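Working Practice

Before the Fingers Close: A Code for Hand-Held Grippers Takes Shape

4 Jan 2022

When the Fludano workshop network adopted its code of practice for hand-held gripper tools in November, the document ran to 13 clauses. The first draft had 178. The distance between the two says a good deal about how the manufacturing and research sectors have come to regard instruments that sit awkwardly between a hand tool and a robot.

Existing guidance gave the drafters little to work from. Machinery rules assume a fixed installation with a guard, an isolator and a marked floor area. Hand tool rules assume that the worker's fingers do the gripping. A gripper carried in the hand and fitted with a camera, so that its recordings may later guide an automated arm, answers to neither description. Sites had filled the gap with rules of their own. At Plurnutcombe, a tool could not be used until two people had signed for it; at Tindesel, no signature of any kind was required.
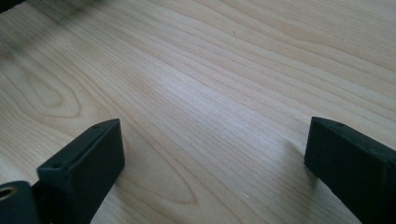 Clause 4 of the code concerns the state of the work surface at the start of a recording, and it attracted more comment during consultation than any other provision. It requires that the area between the fingers be clear, that the fingers be open, and that the operator hold this position before the first object is approached. Bare wood grain running through a wide gap between two black fingers is the condition the clause has in mind. Several respondents asked whether a patterned surface should be permitted at all, given that strong figure in the timber may be mistaken by software for the outline of an object. The code permits it, provided that the same surface is used throughout a series and that its material and finish are entered in the log.

The question of cleanliness was settled less easily. An early version called for a surface free of all visible matter, a standard that respondents from working joinery shops considered unattainable. The adopted wording distinguishes between matter that could be gripped, which must be removed, and minor specks or fibres, which may remain if they lie outside the area of contact. Operators are asked to wipe down at the beginning of each series and to leave the surface alone until the series is complete. A change of background partway through is treated as a more serious fault than a blemish present from the beginning.

Clauses 5 to 8 deal with the tool itself. Fasteners are to be inspected at the start of each shift, and any threaded insert that has worked loose puts the tool out of service. Finger faces must be examined for wear and residue. Lapointe, which supplied fingers for the trial period, had sought a fixed replacement interval. The drafters preferred inspection, noting that wear depends heavily on what is being handled.

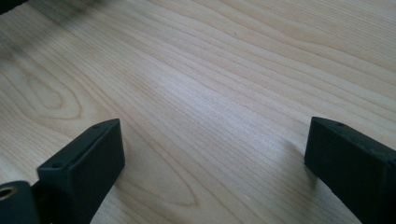
Fingers apart over a pale wooden surface, with no object held between them.

The trial covered 553 recorded series, of which 175 were set aside on review. Incomplete log entries were the leading cause. The network has accordingly shortened the log to a single page and moved the surface entry to the top, where it is to be filled in before the tool is picked up.

Matters of posture and fatigue remain open. The code limits continuous use to one series at a time, followed by a rest, but sets no daily maximum. Labour representatives have argued for one, and a working paper on the subject is to be circulated to member sites. Enforcement is likewise unresolved. Fludano has no power to compel its members, and the code relies on each site to keep its own records and to make them available on request.

Tindesel has adopted all 13 clauses without amendment. Plurnutcombe has done the same, while retaining its second signature.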